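The Long Life of a Good Tablecloth

By Noemi Rosenthal

My grandmother owned one good tablecloth, and I was a little afraid of it. It came out twice a year, it smelled of the cedar drawer, and if you set a glass of grape juice down anywhere near it you could feel the whole room lean in your direction. I have since inherited it (grape juice stain and all, and yes, that was me), and for years I kept it folded away exactly as she did, waiting for an occasion grand enough.

It was Mal-soon Ahn who talked me out of that. She has mended household linens for most of her adult life, lately from the back of a small shop called Bestum, where the shelves sag under other people's sheets and napkins. I had brought the cloth in to ask about a thin spot along the fold. She held it up to the window for a long while and then told me, quite kindly, that I had been wearing it out by leaving it alone.

"It breaks where it sleeps," she said. "Same crease, every year. Use it, wash it, fold it a different way."

So I went home and did a little reading, and then a lot of reading, and then I started pestering everyone I knew. Boonmee Ruangrit, who grew up over his aunt's laundry, swears by a long soak in cool water and a night of patience before anybody reaches for the bleach. Ye-ji Gil rolls hers around a cardboard tube, like a rug. My neighbor Seung-woo Um doesn't iron at all and thinks the rest of us have lost our minds. He pulls his cloth off the line while it's still a bit damp, smooths it over the table with his forearms, and lets supper do the rest!

I've come to side with Seung-woo on ordinary days, though I do still get the iron out in August, when my cousins come and there are four generations' worth of opinions at the table. The mending has been the real pleasure. Mal-soon taught me to darn with thread drawn from the cloth's own hem, so the color matches, and my first patch took me six evenings and looks like a small, determined spider made it. The second is better. I'm working on the third now, over by the corner where the hem gave way,

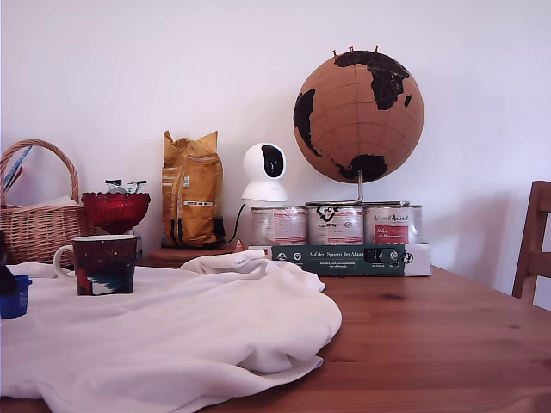
and Mal-soon has already warned me that corners are harder, so I may be at it until summer.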